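Equipment Plan and Budget for a Two-Station Manipulation Bench
Student project report, Guthrie Lab section
February
By the Gutham project group 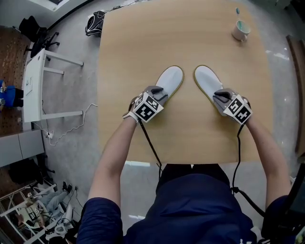
Figure 1. Holding a pair of white slippers at the table with the two hand-held grippers.

1. Purpose

Our project collects demonstrations of household tasks that will later be used to train a two-arm robot. This report covers the equipment side only: what we need to buy, what we can borrow, and in what order the money should be spent. The software work is in a separate report.

2. What the task needs

We picked small tidying tasks with ordinary objects such as slippers, mugs and toothbrushes. They are cheap to replace and most of them can be handled from one side of a table. The slippers need both hands, so every station has to have a left and a right gripper. A single gripper per station would have cut the cost a lot, but we would have lost half of the task list.

The grippers carry printed marker blocks, and their position is worked out from the markers. The blocks have to stay clean and flat. We plan to print spares in the department shop and have not put them in the budget as a purchase.

3. Budget

The department gave us a limit of $1,865 for the term. We asked two suppliers, Merkico and Zanach, for quotes on a gripper pair with cables and wrist straps.

Merkico quoted $675 per pair. Zanach was lower, but the cables were sold separately and the straps were not offered at all. After adding those the Zanach price came out higher, so we chose Merkico.

Gripper pairs, 2 at $675: $1,350
Spare cables and connectors: $180
Power strips and floor cable covers: $95
Task objects: $60
Total: $1,685
Left in reserve: $180

The reserve would pay for a second set of spare cables. It would not pay for a third gripper pair.

4. Furniture and space

Tables and chairs come from the department and cost us nothing. A light-colored table top is preferred because dark objects are easy to pick out on it, although white objects are harder. We would like a dark mat for those but have left it for next term.

Cables were the main problem when we planned the layout. The gripper cables run back along the arms to the body, and the person has to be able to reach across the table without pulling on a connector. Power also has to come across the floor, so the covers were moved up the list ahead of extra task objects.

5. Order of purchase

The first gripper pair and the cable covers should be ordered together. The second pair should wait until the first station has been used for a full week of sessions. Spare cables go in with the second order to save on shipping.

6. Open items

Merkico has not confirmed the repair terms for the wrist straps. We also still need a locked cabinet for the grippers and are waiting to hear if Guthrie can lend one.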